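Shared workshop's chip-sorting arm passes first full evening run
Tuesday, June 20, 2023

The robot arm that has been taking over the back bench at the Federo workshop since February finally did an evening's work on its own last week, and the people who built it are thrilled.

Farzana Roy and Wenceslao Vergara started the project to deal with a problem every member knows well: bins and bins of old computer parts, donated by the boxful and never sorted. Processors were the worst of it. The good ones ended up under the dead ones, pads got scratched, and anyone who wanted a chip for a weekend build had to dig for it. The arm, which the two have named Tadero, picks up one processor at a time and moves it between the stations on a test plate.

"We wanted something slow and gentle," said Roy, who wrote most of the control code at her kitchen table. "I don't care if it takes all night! It can take all night, I'll be asleep."

The first version of the hand was a suction cup, and it did fine until it met a heat spreader with old thermal paste on it. After that the pair switched to two fingers and spent most of the spring getting the grip right. They logged 731 practice picks before they let the arm near a chip that anybody wanted to keep.
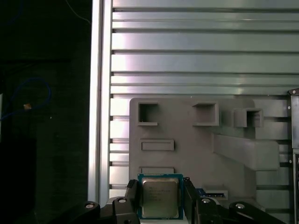
Vergara is proudest of the plate, and he has reason to be. He went through 25 drafts of it, most of them printed overnight on the workshop's oldest printer, and he can tell you what was wrong with each one. The current one is gray, with raised square sockets across the top, slots lower down and a long angled ramp, and it sits in front of a panel of aluminum extrusion. The fingers take hold of a processor by the edges of its board, which keeps them off the metal lid. Vergara says an early draft had the sockets so close together that the fingers kept bumping the one next door.

Last week's run covered 332 moves from start to finish, with four stops. Two of those were the software being too careful, Roy said, and the other two were real misses – the chip went in crooked and the arm backed off and waited for help, just as it should.

Next up is reading the markings. Roy has been working on a small program called Fotico that matches the text on a chip to the workshop's parts list, and she hopes to have it running with the arm by the fall. For now, members still type in the part numbers by hand.

The plate files and the code are on the shared drive in the Eskildsen folder – members who want to see the arm in action can stop by on any open evening. Bring old processors if you have them.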